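„Man merkt nach zehn Minuten, wie seltsam die eigenen Hände arbeiten“

Yolanda Carretero redet schnell, wenn es um Wäsche geht. Im November hat sie bei Pallulum angefangen, einem kleinen Team, das Robotern Haushaltsaufgaben beibringt, und seither faltet sie Pullover. Mit zwei Handgreifern, stundenlang, und mit einer Begeisterung, die ansteckt!

„Ich dachte, das kann ja jeder“, erzählt sie. „Und dann stehst du da mit zwei Fingern pro Hand statt fünf und weißt nicht, wo du den Ärmel anfassen sollst.“ Für die erste Vorführung, die sie behalten durfte, brauchte sie 41 Anläufe. Inzwischen schafft sie an guten Vormittagen 21 brauchbare Durchgänge, danach werden die Unterarme müde.

Gearbeitet wird am liebsten in echten Wohnungen, auf Betten, Sofas, auch mal auf dem Teppich. Eine weiche Decke verhält sich eben ganz anders als eine Tischplatte, sie wandert mit und wirft Falten, und der Greifer erwischt gern beides auf einmal. „Genau das soll das Modell ja sehen“, sagt Carretero.

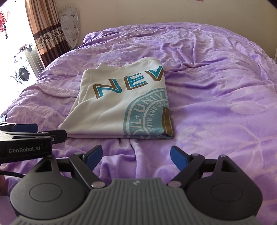 Weißes Sweatshirt auf violetter Plüschdecke, vorn ein Handgreifer mit blauen Greifflächen.

Am schwersten findet sie dicke Sweatshirts mit großem Aufdruck. Der Druck ist steifer als der Stoff drumherum, und beim Umschlagen springt die Kante gern zurück. Ihr Trick: erst glatt streichen, dann tief greifen, dann langsam. „Langsam ist mein Lieblingswort geworden.“

Ihr Kollege Abilio Salcedo sichtet die Aufnahmen und ist strenger, als er klingt. Zögert jemand zu lange über dem Kragen, fliegt der Durchgang raus. „Fehler dürfen drin sein, wenn sie danach korrigiert werden“, erklärt er. „Der Stoff rutscht weg, man greift nach, fertig. Davon lernt das Modell richtig viel.“ Sein Ziel sind 1000 Vorführungen aus sieben Wohnungen, vorher will er mit dem Training gar nicht anfangen.

Und zu Hause? Carretero lacht. „Da falte ich jetzt auch mit zwei Fingern. Meine Schwester findet das furchtbar.“ Als Nächstes sind Spannbettlaken dran, und sie freut sich wirklich darauf.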